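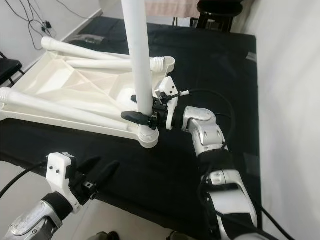
Two-finger gripper closed on an upright white tube, just above the base.

Week 3 handout: How appointments are confirmed

Reading for this week: chapter 4 of the course book, sections on nomination and on committee hearings. The section on recess appointments can be left until next week.

1. Nomination and confirmation

Many constitutions split the power to fill senior posts. One office puts a name forward and another body accepts or refuses it. In the United States the President nominates federal judges, ambassadors and heads of department, and the Senate votes on them. In the United Kingdom most ministers need no vote at all, and judges are chosen through an appointments commission.

Keep the two stages apart in your essays. A nominee holds no office until the second stage is complete.

2. What happens in committee

The nomination is normally sent to the committee that covers the subject. Members receive a written questionnaire filled in by the nominee, hold a public hearing and then vote on whether to send the name to the full chamber. Written questions may follow the hearing.

A committee can also delay. If no hearing is called, the nomination may lapse at the end of the session, and the name must then be sent again.

3. Worked case: the Pendon assembly

We will use the Pendon regional assembly in the seminar. Its standing orders are short and the records are easy to follow. The assembly has 70 members. A nominee for the Skestska water board needs a simple majority of those present and voting, so abstentions do not count on either side.

In the last session the hearing papers ran to 1,079 pages. You are not expected to read them all. The extract in the course pack covers the opening statements and the exchange over the nominee's past work for Kuster, a supplier to the board.

Note that 5 members left before the vote. Work out how this changes the number needed to confirm if everyone else votes, and bring your answer.

4. Questions of belief and membership

Article VI of the US Constitution bars any religious test for public office. It does not say what a member of a committee may ask. Writers disagree on where a fair question about judgement ends and a test begins. Set out both views before giving your own.

Short essay

3,000 words, on paper, to the Nasano building office by January 25, 2019. Footnotes are included in the word count, the bibliography is not.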